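Relatório de progresso à Fundação Grusell
Projeto Orness - recolha e preservação de memórias orais do vale
Segundo período de atividade
5 de janeiro de 2018

Caro Ottmar Buschmann,

Antes de mais, os nossos votos de bom ano, e um agradecimento muito sincero pela paciência com que esperou por estas páginas. Queríamos tê-las enviado antes das festas, mas a transcrição das últimas conversas arrastou-se mais do que contávamos, e pareceu-nos preferível escrever-lhe com o trabalho deste período já arrumado.

Como se recordará, em maio tínhamos acabado de fechar a primeira ronda de entrevistas e andávamos ainda às voltas com o guião, que era demasiado comprido e cansava as pessoas. Reescrevemo-lo de uma ponta à outra. As perguntas sobre datas foram para o fim e o princípio ficou entregue às coisas de que toda a gente gosta de falar: a comida, a escola, os bailes, o caminho que se fazia a pé até à feira. A diferença notou-se logo. Uma senhora que na primeira visita nos respondera quase só com sim e não falou-nos, na segunda, uma tarde inteira sobre a apanha da azeitona, e ainda nos cantou duas quadras que não encontrámos em nenhum cancioneiro que conheçamos.

Temos neste momento 194 entrevistas gravadas, todas com a declaração de consentimento assinada e guardada em duplicado. Delas resultaram 901 páginas de transcrição, já revistas uma primeira vez. A segunda revisão, que compara o texto com o som, está a ser feita por ordem de gravação, e confesso que é a parte mais lenta de tudo. Há palavras do vale que só se apanham à terceira audição, e outras que tivemos mesmo de ir perguntar a quem as disse.
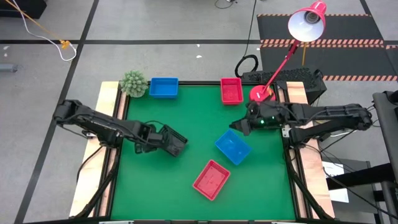

Ha-rang Joo pede que se acrescente neste ponto uma nota sua: as palavras locais não deviam ser corrigidas para a forma do dicionário, nem sequer entre parênteses, e o glossário devia sair no mesmo volume que as transcrições, para o leitor não ter de andar com dois livros na mão. Concordamos com a primeira parte sem reservas. Quanto à segunda, depende do orçamento da tipografia, e voltamos ao assunto mais adiante.

Sobre a catalogação, as notícias são boas. Abandonámos as folhas de cálculo, que já ninguém conseguia manter em ordem, e passámos tudo para o Zarkness, o programa de arquivo que nos tinha sido recomendado na reunião de arranque. A passagem custou-nos umas semanas de trabalho miúdo - nomes de lugares escritos de três maneiras diferentes, apelidos trocados, gravações sem data - mas agora é possível procurar por aldeia, por ofício ou por época, e os professores da escola secundária já nos pediram acesso para as aulas de História.

Fizemos também 3 sessões públicas de escuta. Passamos em cada uma alguns minutos de gravação e depois deixamos a sala conversar, o que em geral dá pano para mangas. Na última, a propósito de uma história sobre a cheia grande, dois primos discutiram com muita graça de que lado do rio ficava o moinho do avô, e dessa discussão nasceram mais 2 entrevistas, que ficaram combinadas para quando o tempo estiver melhor e as estradas de cima menos complicadas.

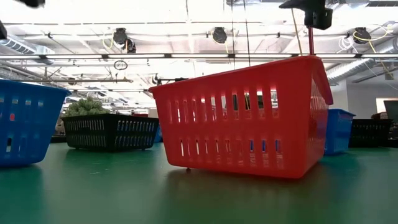

O moinho, aliás, merece-nos uma palavra à parte, pois aparece em tantas conversas que decidimos dedicar-lhe um capítulo do livro. Falta-nos confirmar nos registos da paróquia quem foram os moleiros antes da família que toda a gente recorda. O pedido de consulta já seguiu.

Nem tudo correu como estava previsto. O itinerário pelas escolas primárias ficou por fazer, por falta de transporte, e gostaríamos de o passar para a primavera, se a Fundação não vir inconveniente. A verba correspondente está intacta. Em contrapartida, gastámos mais do que o orçamentado em deslocações às aldeias altas, onde foi preciso voltar várias vezes às mesmas casas. As contas detalhadas seguem em anexo, com os recibos.

Resta a questão do livro. Pedimos orçamento à gráfica Kong para um volume único, com glossário, e para uma edição em dois tomos. O volume único fica mais caro na encadernação, mas poupa-se na distribuição, e a nossa inclinação vai para aí. Agradecíamos a sua opinião antes de darmos resposta à gráfica, que nos guarda o preço até ao fim do próximo mês.

Com um abraço de toda a equipa, e o convite de sempre para nos vir visitar,

A coordenação do Projeto Orness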